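Nalex opened its upper floor to visitors for one morning in June, and I went along with two colleagues from Wadov. We wanted to see how they gather examples for the sorting arm they are building with Guerreiro. Gijs Kuipers met us at 10 and took us straight up.

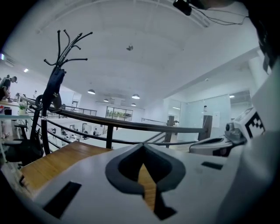
Each example is one short task, done by a person holding the gripper, from start to finish. Kuipers said the team had 844 of them when we visited and had thrown out 666 older ones – the timing between video and grip data was off. They work at a wooden table up by the railing, with a square black-and-white marker on the gripper mechanism so the software can work out its position. Office work goes on one floor down.

We were allowed to try it. I did 6 runs and two were kept. The common mistake is moving too fast near the object, and Kuipers has new people practice slow approaches before he saves anything.

Labeling is done in Kuton, which I had not used before. It looked slow to me. We asked about sharing data with Wadov and will get an answer after the summer.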